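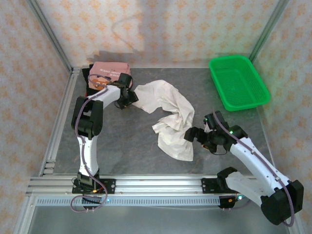 The Good Tablecloth

My grandmother's tablecloth came to me in a shoebox, which tells you how my family treats linen. Elfriede Sauerland, eighty-something and still driving at night, handed it over in the parking lot at Furnwood with the engine running. "It's for the anniversary dinner," she said. "Your grandmother would have ironed it twice." Then off she went over the curb!

So there I was on an April afternoon with one white cloth that looked like somebody had wrung its neck. I spread it out on the gray marbled top in the back room, the one with the cream wallpaper and the little orange flowers (Grandma's choice, and I've never had the heart to strip it). Well, I say spread. It lay there in a long twist, and every time I got one corner flat the other end curled up to see what was going on.

I called Karlijn. She used to press shirts at a hotel with 300 rooms and she has opinions.

"Find the hem," she said.

"Which hem?"

"Any hem! Follow it with your fingers until you get to a corner, then don't let go of that corner for anything."

I put her on speaker and followed the hem. It went along nicely for a while and then dove under a fold, and I came out the other side holding the middle. Karlijn could hear me breathing. She asked if I'd tried shaking it. I shook it, and a slip of paper flew out and landed in the green basket.

Now, that basket was empty, I'd put it there for the napkins, so the paper had the whole thing to itself. I fished it out. It was a laundry ticket, soft as a dollar bill, with Kröger printed across the top and the number 76 in pencil. On the back, in my grandmother's slanty handwriting, it said: Reinhold, the stain stays. Please.

"Karlijn," I said, "who's Reinhold?"

"How should I know? Do you have the corner?"

I did not have the corner.

I'll tell you what I knew about the Kröger laundry. It was on Mill Street, next to the shoe repair, and it closed when I was in second grade. There was a bell on the door and a smell of starch that got in your teeth. My grandmother walked there with her sheets even after my grandfather bought her a perfectly good washing machine, and he used to grumble about it all through supper. That was the whole of my knowledge.

I told Karlijn I'd call her back and dialed Elfriede, who picked up on the first ring with her turn signal going.

"Oh, Reinhold Kröger," she said. "Is that ticket still in there?"

"You knew about it?"

"Honey, I put it back every time."

She pulled over, thank goodness, and told me. The winter my grandparents were engaged, there was a supper at the church hall and this cloth was on the head table. My grandfather got up to make a toast. He was so nervous he knocked a full dish of beets into the middle of it, and then he sat down without saying a word. Grandma took the cloth to the laundry the next morning. Reinhold was young and proud of his work and he promised her he'd have it white as milk. She got all the way home, took her coat off, put it back on, and walked back through the snow with that note.

"So he left it?" I said.

"He argued with her first. He had his reputation! But he left it. And after that she gave him everything, sheets, curtains, your grandfather's work pants. She said a man who'd leave a stain when you asked him could be trusted with anything."

I went looking for it. I turned the cloth over and opened it up fold by fold, and somewhere in there I found a corner without even trying, and then the one next to it. I held them together and let the rest hang down the way Karlijn says you should. And near the middle was a mark no bigger than my palm, pale pink going to brown at the rim. You'd walk right past it if you didn't know. I'd eaten off that cloth every Christmas until I was grown, and I think my plate must have been sitting on it half the time.

My husband came in then to ask if we had any more ice, saw me standing there with my arms up, and wanted to know whether he should bring the stain remover.

"Don't you dare," I said.

I ironed it twice. I started at 5 and finished with my sister already ringing the doorbell, and I went around that spot as gently as if it were still wet. The ticket went back where it came from, tucked in the last fold until the table was ready, and then it spent the dinner in my apron pocket.

We had beets, too. I made Grandpa's nephew pass them with both hands.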